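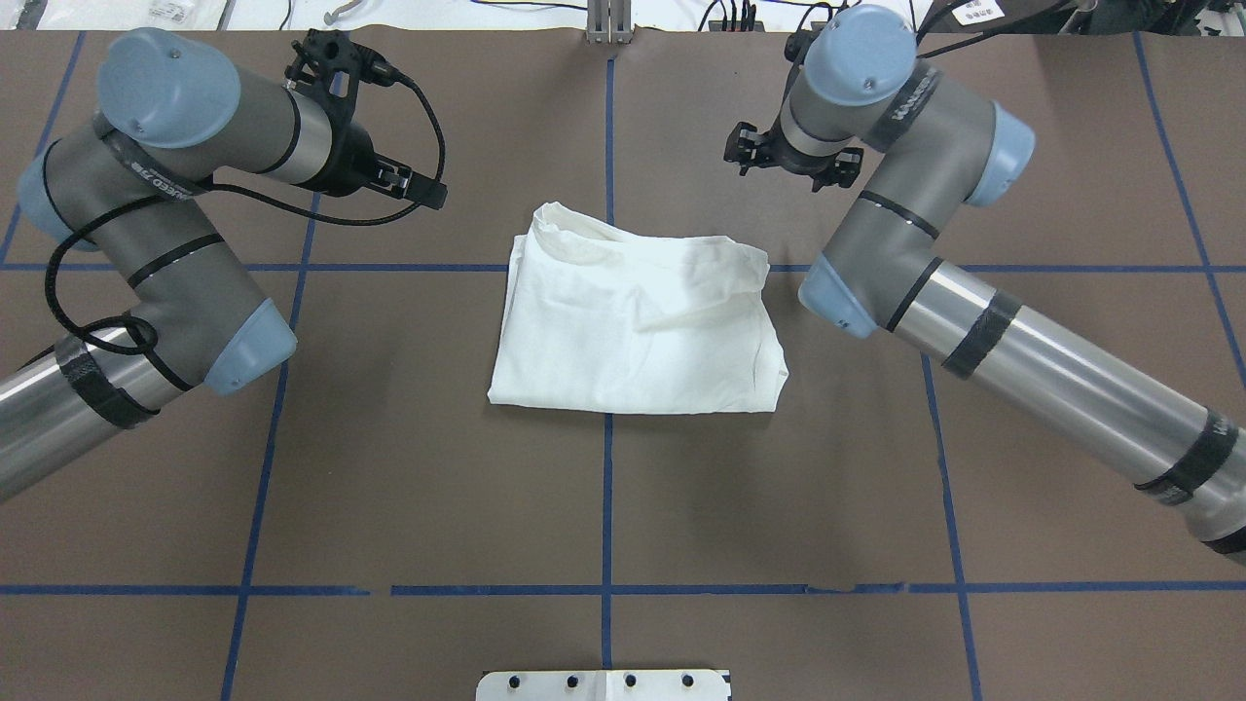 Skillside
Home > Graduate Students > Planners and Folders > Multon Research Year Folder

Multon Research Year Folder

The Multon is a ring folder and planner in one, made for people in the long middle of a master's or doctoral degree, when the coursework is behind you and the calendar has gone a little quiet and you find yourself wondering which form it was that the graduate office wanted by Friday. We have been selling it to students and departments for a good while now, and we still get very nice letters about it.

Suryani Harahap drew up the first version at her kitchen table during her own years at Zidadstead, mostly out of irritation. She had a shoebox for letters, a wall calendar for deadlines, and a notebook for meetings with her supervisor, and whenever she needed to register for a new academic year she had to go hunting through all of them. The Multon puts the shoebox, the calendar and the notebook between the same two covers. She still looks over every new edition before it goes to print, and she is still picky about the tabs (rightly so!).

What's inside

The planner section holds 200 undated pages, so you can start in January or in May or whenever your program happens to begin, and nothing goes to waste if you take a leave of absence. Each week opens flat across two pages, with a wide column on the right for whatever you like. Plenty of our customers use it for reading lists, and at least one has been drawing birds in it.

Behind the planner come 6 tabbed dividers:

Registration and fees
Permits and visas
Supervisor meetings
Ethics and approvals
Funding
Teaching and marking

Permits and visas has its own renewal sheet, where you write down the expiry date, the date you mean to apply, the office you applied to and the name of the person you spoke with. If you are studying away from home, please do fill this one in on the first evening. The sheet won't take the place of advice from your international student office, and rules do change, so check with them well before a renewal is due and keep copies of everything you hand over.

At the very back are 10 clear sleeves for receipts, letters and certificates. They take a letter-size sheet without folding, and most passports will sit in them nicely too.

The supervisor meeting pages

These are what people tend to write to us about. Every page has room for what you agreed on, what you sent afterward and what you are still waiting to hear. Sutrisno Sopacua, who runs the graduate writing room at Fitzgerald, asked us to add a line for "questions I forgot to ask," and we were glad to do it. It was added in the edition released 18/03/2018 and it has stayed in ever since.

Details

Size: fits letter-size paper
Binding: 3 rings, opens with one hand
Cover: wipe-clean, stiff enough to write on in your lap
Colors: navy, moss, brick
Closure: elastic band
Refills: planner pages, meeting pages and sleeves are all sold separately

Ordering for a department

Graduate schools and student unions often buy the Multon for orientation week, and we can put your own contact sheet in the front pocket if you send it to us ready to print. Let us know the emergency and counseling numbers you would like on it as well, so that new students have them somewhere they will see them. Please allow extra time for fall orders, which get busy.

Shipping and returns

Folders go out in a flat carton with the pages already loaded. If yours arrives with a bent ring or a page printed crooked, write to us and we'll send a new one. Unused folders can come back for a refund. We can't take back one you have written in, though we understand the temptation after a hard semester.

You may also like

Multon Refill Pages, undated
Multon Meeting Pad
Skillside Thesis Draft Box
Skillside Desk Calendar, academic year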